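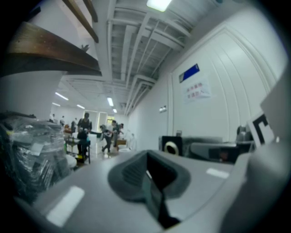

库房里的东西，应该先整理哪一样？

先整理地上的。架子上的东西不挡路，可以等几天，地上的东西每天都要绕过去，绕的时候容易绊倒。我以前总是从架子开始，因为架子看起来最乱，结果到了晚上，地上还是没有地方放脚。

我叫Mojtaba Golestani，中文写得慢，有错的地方请大家原谅。这篇想写我们整理库房的事情。我在Trerkura这边工作，办公室和库房在同一层。库房从七月开始就越来越满，先是搬来清洁用的机器，后来是装修的人留下的材料，再后来谁有不知道放哪里的东西，也往里面放。老板Dehghan说过几次要整理，大家都说好，然后都去忙别的事情。

最后是我开始做的。我喜欢这种工作，不用说很多话，做完了也看得见。

第一件麻烦的事是塑料膜。很多东西用透明的塑料膜包着，一大包一大包，膜反光，里面是什么要靠近了才看得出来。我的办法是不拆膜，只在外面贴纸，写上名字和日期。拆了膜，灰尘马上就进去，以后还要再擦一遍。如果包得不好，我就再加一层，把口压紧。贴的纸要朝着门，这一点我是第二天才想到的，所以前面贴好的又转了一次方向，有一点浪费时间。

架子上的小东西我没有动。有的小东西是同事放着玩的，不问就拿走，人家会不高兴。

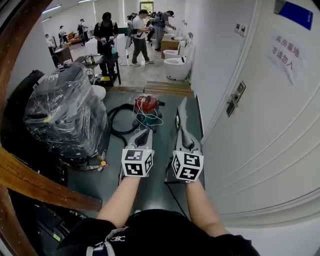
吸尘器的管子和电线怎么收比较好？

管子要顺着它自己弯的方向盘成圈，圈不要太小，平放在机器旁边。电线单独收，松松地绕几圈，再用布带扎一下。不要把电线紧紧地缠在机器身上，时间长了，靠近插头的那一段容易坏。

我们的吸尘器是干湿两用的，红色的盖子，蓝绿色的桶。我很喜欢它，声音大，但是吸得干净。以前收它的时候，大家习惯把线往上面一搭就走了，我自己也这样做过。现在我写了一张小纸条放在旁边，请用完的人把线收好。有没有人看，我还不知道。

门口有一道木头的门槛，比地面高，推带轮子的机器过去要先抬前面，再抬后面。大的机器用膜包着，我一个人抬不动，所以决定让它留在原来的地方，把别的东西围着它安排。这样做不太漂亮，可是省力气。

门上贴的纸写着“库房重地 非请勿入”。刚来的时候，我看不懂“非请勿入”，以为是“请进”的一种客气的说法，因为里面有一个“请”字。同事笑了很久，然后给我解释，没有被请就不要进去。四个字可以说这么多意思，我现在还是觉得很厉害。

买东西也写一下，有人可能想知道。标签纸、布带、两个塑料箱和一把新的扫帚，一共花了158元。箱子是在Hunanora买的，盖子有点紧，别的都好。我本来想再买一个铁架子，看到价格是629元，就没有买。

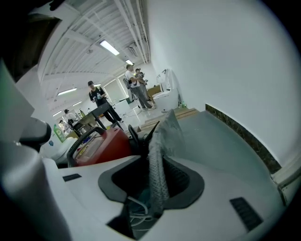 分类：工具和木料

木板最难安排。浅色的木板平着叠在地上，靠着白墙那一边，叠起来像几级台阶。竖着放可以省地方，但是我担心板子会慢慢变弯，也担心倒下来碰到人。平放最稳，只是要占一块地。我给自己定了一个规矩：长的在下面，短的在上面，拿的时候从上面拿，不从中间抽。

墙脚有一条大理石花纹的踢脚线，深色，带一点绿和棕。擦的时候用湿布就可以，不要用硬的刷子。白墙就比较麻烦，搬板子的时候一不小心就留下一道印，我用橡皮擦过，浅的能擦掉，深的没有办法。

工具箱是红色和黑色的，上面有一个弯的黑提手。我的意见是，工具箱不要收进柜子。常用的东西收得太深，下次用完就不会有人放回去。所以它就站在地上，大家走过都看得到，提起来就能走。里面我也分了一下，螺丝刀放一边，钳子放一边，小螺丝装在旧的茶叶盒里。有一些零件我不认识，放在一个袋子里，等Praslow的师傅来的时候问他。

还没有做完的：架子最上面一层，还有一袋不知道是谁的布。如果你也在Trerkura上班，认识那袋布，请告诉我，我下个星期还在库房。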